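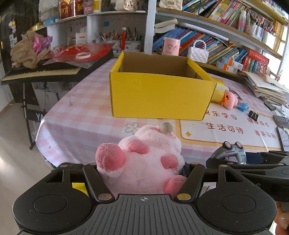
El taller de Edith Carhuamaca huele a cera de abeja y a café recalentado, y cuando una entra por primera vez tarda un rato en encontrarla, porque suele estar agachada detrás de la mesa de corte buscando un dedal que se le ha caído. Sale siempre riéndose. «Pasa, pasa, pero cuidado con el cubo de las anillas», dice, y una pasa, tuerce la cadera para esquivar el cubo y acaba sentada en un taburete con una taza en la mano antes de haber sacado el cuaderno.

Edith arregla y fabrica bolsos de piel. Lleva 15 años haciéndolo, los primeros en la mesa de la cocina de su hermana y los últimos en este bajo de la calle Tsikata, una cuesta corta y empinada donde también hay una frutería, una academia de solfeo y un señor que afila cuchillos cuando le apetece. El negocio se llama Ekum. Le pregunté de dónde venía el nombre y me contó una historia larguísima sobre una gata de su infancia, un cartel mal pintado y una tía que no veía bien de lejos, que no voy a reproducir entera porque ocuparía la revista, pero que termina con la tía encantada y el cartel colgado hasta hoy encima de la puerta.

Lo que me llevó hasta allí fue el préstamo. Hace dos inviernos, la máquina de coser de triple arrastre con la que Edith había empezado se paró en mitad de un encargo. Ya venía avisando: saltaba puntadas, se recalentaba, hacía un ruido que ella describe como «una cucharilla dentro de una lavadora». El mecánico la abrió, la miró un buen rato y la volvió a cerrar con mucha delicadeza, como quien tapa a un enfermo. Una máquina nueva costaba más de lo que el taller dejaba en medio año, y el banco de toda la vida, con el que Edith tenía la cuenta desde que llegó a la ciudad, le pidió unos avales que no tenía y unas previsiones de ventas que ella, con toda su buena voluntad, no sabía ni por dónde empezar.

Fue una clienta quien le habló de Rosden, una cooperativa de crédito pequeña que presta a negocios de barrio. Edith fue sin mucha fe, con una carpeta de cartón y 2 bolsos: uno recién terminado y otro que había hecho en su primer año y que le habían devuelto para cambiarle la cremallera. Los puso encima de la mesa, uno al lado del otro. La chica que la atendió abrió y cerró el viejo varias veces, le pasó el dedo por las costuras y le preguntó cuánto tardaba en hacer uno así. Hablaron casi toda la mañana. De ahí salieron con una lista de papeles que Edith fue reuniendo durante el verano, y en septiembre le llegó la carta.

«La leí de pie, en la frutería, porque me la dio el cartero en la calle», me cuenta. «Y la frutera se puso a llorar antes que yo, fíjate, que no sabía ni lo que ponía».

La máquina nueva es verde, pesa una barbaridad y tiene la mesa para ella sola junto a la ventana. Con ella Edith puede coser asas de varias capas sin tener que golpear antes el canto con el martillo, y los encargos que le ocupaban una semana larga le ocupan ahora unas cuantas tardes. También se compró una rebajadora de segunda mano, a la que todavía le tiene respeto. El préstamo se paga cada mes y hay meses que aprietan, sobre todo los de después de Navidad, cuando a la gente no le apetece mirar ni un escaparate. Para esos meses se ha inventado los talleres: grupos de principiantes que vienen por la tarde a hacerse un monedero y se marchan, casi todos, con un monedero torcido y muy contentos.

El modelo que más le piden es el Hirkurholm, una bandolera sobria, con solapa y un cierre de latón. Le puso ese nombre por una postal de un pueblo con nieve que alguien dejó olvidada dentro de un bolso que vino a reparar; quedó clavada en la pared y allí sigue, con las esquinas dobladas. De cada piel aprovecha lo que puede. Los retales grandes acaban en fundas de gafas, los pequeños en llaveros, y los diminutos van a una caja de galletas que los alumnos de la academia de solfeo saquean cuando salen de clase.

Mientras hablamos entran una mujer con una correa rota y un chico que quiere saber si se puede teñir de azul un cinturón marrón. (Se puede, pero quedará casi negro, y Edith se lo explica con tanto cariño que el chico le da las gracias como si le hubiera dicho que sí.) Apunta los encargos a lápiz en una libreta de hule y arranca una esquinita de la hoja para dársela al cliente como resguardo. Le pregunto si no ha pensado en pasarlo al ordenador. Me dice que su sobrina se lo instaló todo, muy bien puesto, con colores, y que algún día de estos.

También me enseña el local de al lado, que lleva tiempo vacío. Ha pedido el precio, solo por curiosidad, insiste, aunque ya sabe dónde iría la mesa grande y dónde colgaría las pieles para que no les diera el sol. Le faltan 20 mensualidades para terminar con Rosden y no quiere meterse en nada antes. Luego se queda mirando el escaparate polvoriento un momento más, con la mano de visera, y me pregunta si a mí esa persiana me parece muy difícil de arreglar.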